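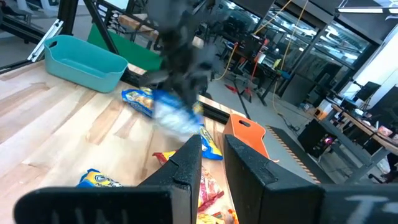 *Snack bags on the table, and a blue one just above it*

Hi all,

Back from the Flascombe weekend and still finding burrs in my socks! Thanks to everybody who wrote in about the food plan for July. Carol Tindall wrote:

> Can we please not do the big cooked supper at Borkau again? We didn't eat until 9 and the kids were asleep in the tent. I'd be happy with noodles and a bag of something salty.

I'm with Carol on this one. The Grillwood stove is lovely but it's a beast to carry, and the path up from Wainwright is all roots for the last 2 miles (my knees remember every one). I'd sooner carry an extra sweater and eat early.
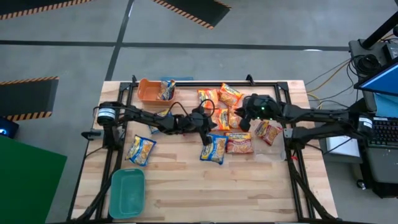

Do we still need to bring our own bowls to Borkau? Please bring one, and a spoon too, as the hut only has mugs.

So far 13 of you are signed up, and I've told the hut we'll need about that many bunks. If you want a lower one, write back to me and not the whole list, please – last year that got silly. Cars leave the Wainwright lot at 1030, and I'd like boots on and bags packed by then. Dogs are fine on a leash, same as always.

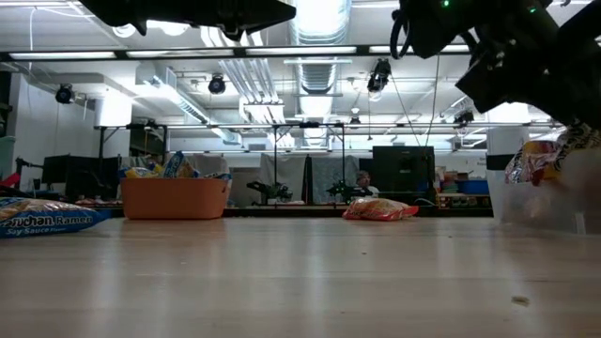
*Soy sauce ramen, and more snacks in the orange basket*

Oh, and whoever left a green fleece in my back seat, it's washed and I'll have it with me.

See you up there,
Jo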